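Boards > Old Books > Scientific Romances > Group Reads

Which text of The Lamps of Urnano should I read first?
Started by pagefoxed, 24th November

pagefoxed
Okay, so I finally own a copy of The Lamps of Urnano and I already have a problem. Mine is the Buckley hardcover, no jacket, a little water damage at the back, and I was two chapters in and loving it when I made the mistake of reading the old threads on this board. Now I find out the Buckley text is missing a big chunk of the magazine serial and that some of you think it isn't worth reading at all?

I'd like to know before I get any further. I'm coming to this cold. I've read plenty of the old Martian and hollow-earth stuff but nothing set on Urnano, and the only thing I knew going in was that the people there have no word for night. Please no spoilers past the landing.

Do I keep going, or do I stop and get the Rarnlow paperback?

tin_orrery
Stop and get the Rarnlow. Sorry! I know you just bought the other one.

The Buckley people cut 80 pages, and they didn't cut the slow ones. They cut nearly all of the schoolroom section, where the narrator has to sit with the children and learn to count the Urnano way. That's the heart of the book for me. Without it you get a guy who lands, is confused for one chapter, and then speaks the language perfectly in the next. I read the Buckley first when I was in high school and thought it was a pretty dumb adventure with nice weather in it. Then I read the serial text in my thirties and could hardly believe it was the same book.

mrs_plumbline
I'm going to disagree with tin_orrery, as I do every time this comes up (hello again!).

The author did the cutting. It wasn't some editor with a pair of scissors. There's a note at the front of the Buckley, pagefoxed, you should have it right there, where the author says the serial was written against the clock and that the book is the story as it was meant to be told. You can think that was the wrong call, and I know a lot of you do, but I have a hard time telling a new reader that the version the writer signed off on is the one to skip.

Also the schoolroom section goes on forever. There, I said it. The children are sweet for one chapter. There are six.

pagefoxed
I do have the note! It's only a paragraph and it sounds kind of tired. "I have taken out what I could bear to" is the bit that stuck with me.

tin_orrery
That's exactly the line I'd use for my side. Does that sound like a happy writer to you? It sounds to me like somebody who was told the book had to fit a certain price.

mrs_plumbline
It sounds to me like every writer who has ever cut anything. I edit a newsletter for a garden club and I get that tone over two paragraphs on slugs.

halfcalf
Long-time reader of this board, don't post much. I've had all three versions in my hands at one time or another, and I think people argue about the length when the real trouble is the order of the chapters. In the magazine, the business with the drowned observatory comes before the narrator meets the lamp keepers. In the Buckley it comes after. So in the serial you're scared of the keepers when you meet them, and in the book you already feel sorry for them. Those are two different stories, and I honestly like both.

I wouldn't stop reading. I'd finish what you've got and enjoy it and then go back. It's what I did and the second trip was better for knowing the coast already.

oldseriesB
Not to be a pain, but the Rarnlow paperback isn't the serial text either. It's a mix. They took the Buckley as the base and put the cut pages back in where they thought they belonged, and they kept the Buckley chapter order. So halfcalf's scary keepers aren't in there. If you want the magazine version you have to read the magazine, and that ran in 40 parts with a gap in September when the printer had trouble.

The Clukville library has a bound run. You can't check it out, but they'll let you sit with it in the upstairs room if you call ahead. I did it over a bunch of lunch hours one winter. The paper is bad, it's really brown, and the edges come off on your sleeves. Part of the fun is the letters column, though. There's one reader who writes in again and again to complain that the tides on Urnano couldn't work with only the one moon, and then in a later part the narrator suddenly mentions a second moon, as if it had been there all along. I laughed out loud and got a look from the desk.

tin_orrery
I did not know that about the Rarnlow and I've owned it for years. I'm a bit embarrassed. I thought the order was the serial order.

oldseriesB
It's in the back, in small type, after the notes. They put in 116 notes and then explain what they did to the text on the very last page, where you'd never look.

mrs_plumbline
Wait, the second moon got added because of a letter? That's wonderful. Is it in the Buckley from the start?

oldseriesB
Yes, they went back and put it into the landing chapter. One sentence. It's the best single change in the book version, so there's a point for your team.

pagefoxed
You people are great and this is also making it so much harder to decide. I live two hours from Clukville, so the library is a treat for another time. Can somebody who knows all this just tell me an order to do it in? Like, a plan?

halfcalf
I'll have a go. Spoilers kept out as best I can. Everybody feel free to tell me I'm wrong.

1. Read your Buckley up to the end of the landing and the walk along the shore. All the versions are close here, apart from that moon, and the Buckley is better written. The serial says "vast" on every page.

2. Keep going in the Buckley until the first lamp is lit. If you're having a good time, don't stop to check what's missing. I made myself a chart my first time through, with three columns, and I got so busy with the chart that I forgot to notice a character had died.
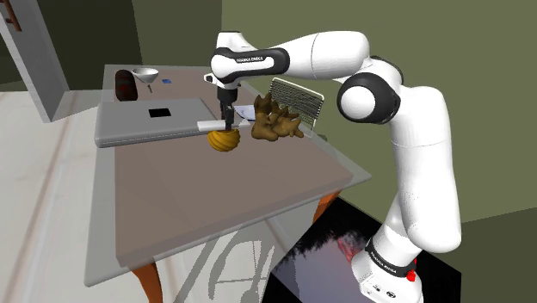
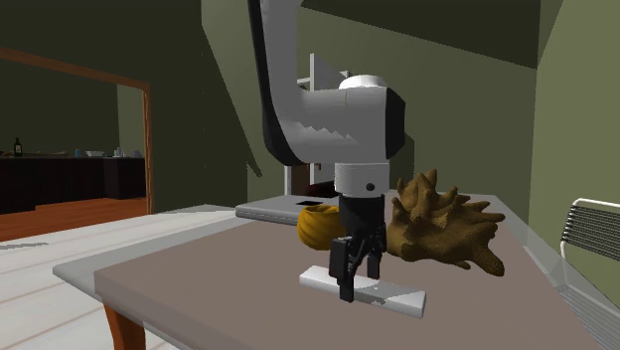
3. Borrow or buy the Rarnlow and read only the schoolroom chapters. They stand up fine alone, like a long short story. You'll know pretty fast if you're with tin_orrery or mrs_plumbline.

4. Go back and finish the Buckley. Don't read the Rarnlow introduction before you do, it gives away the ending in the second paragraph and then again near the end, in case you missed it.

5. Some day, go sit with the magazine and read the observatory part where it was first printed.

tin_orrery
I can live with that, except for number 3. Pulling the schoolroom out and reading it alone kills it. The point is that you've been stuck on the planet with him for weeks and you're bored and homesick, and then a kid laughs at the way he counts. You have to be a little bored! It's supposed to feel long.

mrs_plumbline
"It's supposed to feel long" is what people say about things that are long.

tin_orrery
Ha. Okay. But you do like the counting scene, I've seen you say so.

mrs_plumbline
I like the counting scene very much. I'd have kept the counting scene and the one with the broken slate and dropped the rest – and I think that's a fair offer.

halfcalf
Fair point on number 3, it may be more a thing that worked for me than a rule.

ditchwater
Can I be the grump? I read this last year with a group from work and I don't get the fuss about any of the versions. The science was out of date when it was new. He crosses space in what is basically a diving bell, and nobody on the ship is ever hungry. Then there's the whole middle part where the Urnano people explain their government to him, and it's plainly the author's own politics in a robe. For a book that's supposed to be 100 years ahead of its time I thought it was very much of its time.

oldseriesB
I don't think anybody here called it ahead of its time. That's the blurb on the Rarnlow.

The government chapters are rough, I'll give you that. They're rough in all three. But I'd stick up for the diving bell. The trip takes up one installment and the author plainly didn't care how it worked, and I'd take that over one of those books where you get four chapters on the fuel.

ditchwater
I like the four chapters on the fuel!

oldseriesB
Then we have found the problem.

pagefoxed
Update from me. I kept going in the Buckley last night, mostly because it was there next to the bed, and I'm now past the first lamp. I did feel the jump that tin_orrery talked about. One minute he's pointing at things and the next he's making a speech. I went back a page to see if mine had some leaves missing.

But I also read until way too late, so. I've ordered the Rarnlow, and I'm going to read on in the hardcover until it gets here and then see where I am. I think I'm feeling sorry for the lamp keepers already, which I guess means I've missed my chance to be scared of them.

halfcalf
You can still be scared of them. Wait until the tide goes out.

mrs_plumbline
SPOILERS, halfcalf.

halfcalf
That was barely one!

tin_orrery
When your Rarnlow comes, check the pages in the middle before you get attached to it. Mine has one section bound in upside down. I sent it back and the next one was the same, so I just turn the book over when I get there.

pagefoxed
Will do. Is the sequel worth getting too, or is that a whole other thread?

oldseriesB
That's a whole other thread, and it's a mean one. See the list below and bring a snack.

Related threads
- The Urnano sequel: does it count?
- Two moons or one? Maps of Urnano compared
- Buckley bindings, how to tell a first printing
- Visiting the Clukville magazine room
- Rarnlow paperbacks with pages upside down (post yours)
- Planet books with a schoolroom in them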